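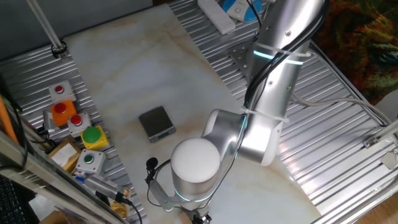
4. Setting up a work and its performing material

This section covers entering a choral or orchestral work in Praltow, attaching its sets of parts, and issuing them to singers and players. Complete section 3 (Library details and user accounts) first. You need Librarian rights for every step except 4.5, which a section leader can also carry out.

4.1 Before you start

Have the full score and one copy of each part to hand. Do not work from the publisher's catalogue entry alone. Catalogues often list the original scoring where the hire material is a reduced version, and the two will not match when the set is checked in.

If the work is unpublished, read 4.4 before creating the record.

4.2 Creating the work record

1. From the Library menu, choose Works, then New work.
2. Enter the composer's surname, then the forenames. Praltow suggests existing entries after the third letter. Pick the existing entry if there is one. Two spellings of the same composer make two separate headings in the printed catalogue.
3. Enter the title in the language of the title page. Put any translated title in the Also known as field.
4. Select the Type: oratorio, cantata, mass, motet, part-song or other. The type sets which voice fields appear in the next step.
5. Enter the voices. Use the standard letters (SATB, SSAATTBB) with no spaces. Solo voices go in the Soloists field and must not be added to the chorus line.
6. Enter the orchestration as a string of numbers, woodwind first. Doublings go in brackets straight after the instrument they belong to.
7. Enter the duration in minutes. Leave it blank if it is unknown. A zero is treated as a true value and will upset the programme timings in section 7.
8. Choose Save. The record number appears at the top right.

Note: The record number cannot be changed once parts have been attached. If you have made a mistake in steps 2 to 4, correct it now.

4.3 Attaching a set of parts

A set is a group of copies that share one edition and one source. The same work may have several sets. In the sample library supplied with the program, Pascual's Lamentations has two: 59 vocal scores owned by the choir, and a hired orchestral set.

1. Open the work record and choose Sets, then Add set.
2. Select Owned, Hired or Borrowed.
3. Enter the publisher, the edition number and the plate number. The plate number is normally found at the foot of the first page of music.
4. Enter the number of copies of each part. For strings, count desks or single copies, but use one method throughout the library.
5. For a hired set, enter the date due back and the hire reference.
6. Choose Number copies. Praltow gives each copy a number beginning at 1 and produces a sheet of labels.
7. Stick each label inside the front cover, lower left. Do not put labels on hired material. Write the number lightly in soft pencil in the same place.
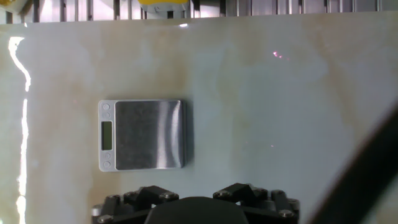 If the set arrives with its own numbering, as most hired sets do, clear the Start at 1 box before step 6 and type the numbers as printed on the covers. Gaps in the sequence are allowed. Duplicates are not, and the program will stop at the first one it finds.

Caution: Deleting a set also deletes its loan history. To take a set out of use, change its status to Withdrawn.

4.4 Works in manuscript

Works that were never printed, or that survive only in a composer's own copy, need extra fields. Turn these on under Settings, Records, Show manuscript fields.

1. In Source, enter the archive or owner and the shelf mark exactly as given, including full stops and spaces.
2. In State, choose Complete, Incomplete or Sketch. If the full score is complete but the parts are missing, choose Complete and tick Parts wanting.
3. In First performance, enter the place and year if known. If the work has not been performed, tick Unperformed and leave both fields blank.
4. In Rights, enter the name of the estate or other holder, and the date of any written permission.
5. Attach scans through Files, Add. Each file must be under 38 MB. Split larger scores by movement.
6. Enter the name of the person who prepared the edition in Editor, and number each version. The sample record shows Eduardo Belmonte as editor and Senga MacLeish as checker, at version 3.

Note: A file marked Draft cannot be issued. The editor must change it to Checked first. This setting cannot be overridden by the librarian.

Caution: Do not replace a checked file after parts have been issued from it. Add a new version and send a correction list (see 4.6). Replacing the file leaves singers with bar numbers that no longer agree with the score on the stand.
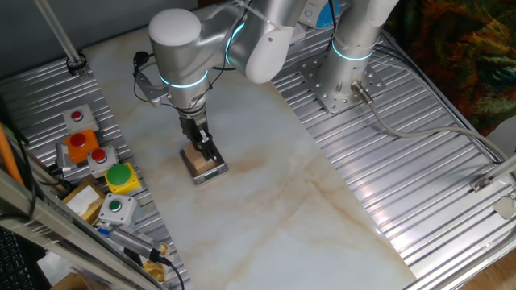
Reading time for the rest of this section: 2 minutes

4.5 Issuing copies

1. Choose Loans, New issue, and select the set.
2. Select the group. Bradcombe Chorus is the group used in the sample library.
3. Choose Fill by voice. Praltow matches first sopranos to first soprano copies, and so on down the list. Vocal scores are issued in order of copy number.
4. Check the list of unmatched names. More than 21 unmatched names usually means that the voice letters in the work record differ from those in the group list.
5. Choose Confirm, then print the signing sheet.

To issue a single copy at a rehearsal, type its number in the Quick issue box and press Enter. The cursor moves to the name list.

4.6 Sending a correction list

1. Open the set and choose Corrections, New list.
2. Enter each correction on its own line: part, movement, bar, beat, then the change.
3. Choose Send. The list goes to everyone holding a copy of an affected part.

A list can hold up to 18 lines. Start a second list if you need more. Lists exported to Rurkerum keep their order but lose bold and italic type.

4.7 Checking a set back in

Follow the steps in section 5, Returns. For hired sets, rub out all pencil markings before the copies are counted, unless the hire agreement says that bowings may be left in.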